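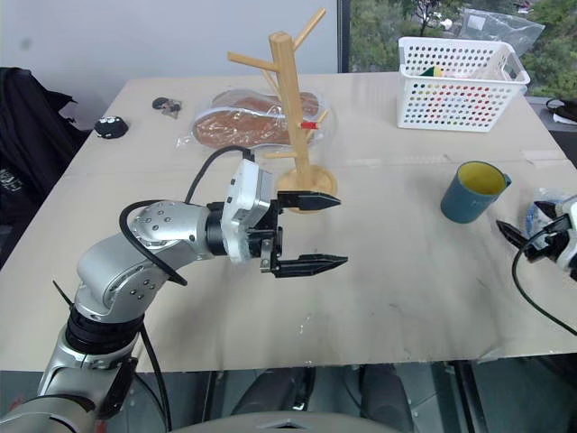 Two-finger parallel gripper in the open position, arm extended over the work table.

Grudier Vuvgate Slide Gate Valve for Silo and Hopper Outlets

Product overview

The Vuvgate is a flat-blade slide gate for gravity discharge of dry bulk solids. It mounts directly under a hopper cone or bin outlet and is used to isolate the vessel from the screw conveyor, rotary valve or truck spout below. Typical materials are cement, fly ash, ground limestone, grain, soybean meal and plastic pellets. It is not intended for slurries or for pressurized vessels.

The blade travels in replaceable polymer guides and closes into a relieved end seat. Material pushed ahead of the blade falls through the relief and back into the flow, so the seat does not pack with fines over repeated cycles. Side seals are compressed by external screws and can be adjusted with the gate in service.

Construction

Body: welded carbon steel, primed and painted. Stainless steel on request.
Blade: stainless steel, ground on both faces.
Side and end seals: molded rubber, food-grade compound available.
Flanges: square or round, drilled to the customer's pattern.
Cover plates: bolted, removable from either side for inspection.

Operation

Three actuator types are offered: handwheel with threaded stem, double-acting air cylinder, and electric gearmotor. The handwheel version is supplied with a lock tab that accepts a standard padlock. Air cylinder units include position switches at both ends of travel and a solenoid valve wired to a terminal box on the body. Plant air must be filtered and dry. On loss of air the blade stays where it is; a spring-return cylinder can be quoted where the gate has to close on air failure.

Maximum material temperature with standard seals is 200 °F. For hotter product, ask for the high-temperature seal set, which changes the body depth and therefore the flange-to-flange dimension.

Installation notes

Mount the gate with the arrow on the body pointing in the direction of flow. The mating flanges must be flat and parallel before bolting. Do not use the gate body to pull a misaligned spout into position – a twisted body will bind the blade. Leave clear space behind the actuator equal to the full blade stroke plus 4 inches so that the blade can be withdrawn without removing the gate from the line.

Where the head of material above the gate exceeds 20 feet, state this on the inquiry form. A heavier blade and additional support rollers are fitted for these outlets.

Maintenance

Check side seals for dusting after the first week of operation and take up the adjusting screws evenly if required. Guides are changed through the cover plates. Order seals and guides by the serial number stamped on the actuator end of the body.

Ordering

Standard sizes ship from Monirville in around 60 days. Drawings for approval are sent before fabrication starts. Please include outlet size, flange pattern, material handled, bulk density, temperature, actuator type and supply voltage.

Sizing and quotations: Areeba Afridi
Spare parts and returns: Glenys Gough

Related equipment: Bugti rotary valves, Bugti bin vent filters, flexible spout connectors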